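The Begović pump had failed again, and Hillport had sent a man with a clipboard.

Wahyudi Lumbantobing knew what was wrong with it before he got the guard off. The shaft seal was gone, the way the last one had gone, and oil was creeping toward the drain with the patience of a pensioner.

"Clornex says these last 4000 hours," said the man with the clipboard.

"Clornex has never met this pump." 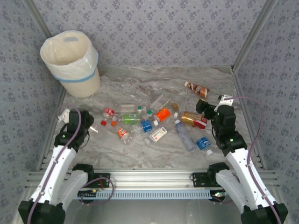
How long had this one lasted? The hour meter said 1186, and the hour meter had been replaced once by someone who liked round numbers, so Wahyudi wrote it down with a small question mark.

He laid the old seal on a rag. One face was scored in a neat ring. Seals didn't do that by themselves. A bent shaft did that, or a coupling lined up by eye on the last shift before a holiday. He had told the office so in July, in an email with the subject line "Shaft." The office had replied with a survey about his email experience.

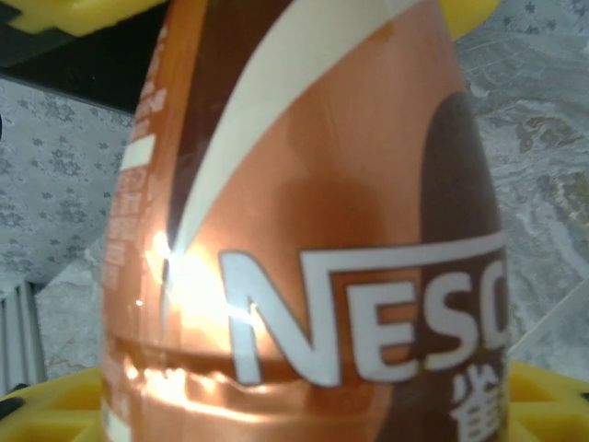

Zorica Bošković called down from the walkway that Lurnateo could have a new shaft there in 17 days, if anybody signed for it.

"How much?"

"3965. Before shipping."

The man with the clipboard turned a page, found nothing on it, and turned it back. A seal, he pointed out, was a good deal cheaper than a shaft.

"So were the last five," said Wahyudi.

He fitted the sixth anyway. He cleaned the housing, oiled the lip, and eased it home with a piece of pipe he had been saving for the purpose. Then he pressed the green button, and the pump took up its old complaint.
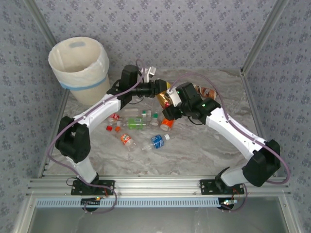 Zorica asked whether she should order the shaft or just another box of seals.

The man with the clipboard said he would have to take that back to Hillport. Wahyudi went to find a bucket.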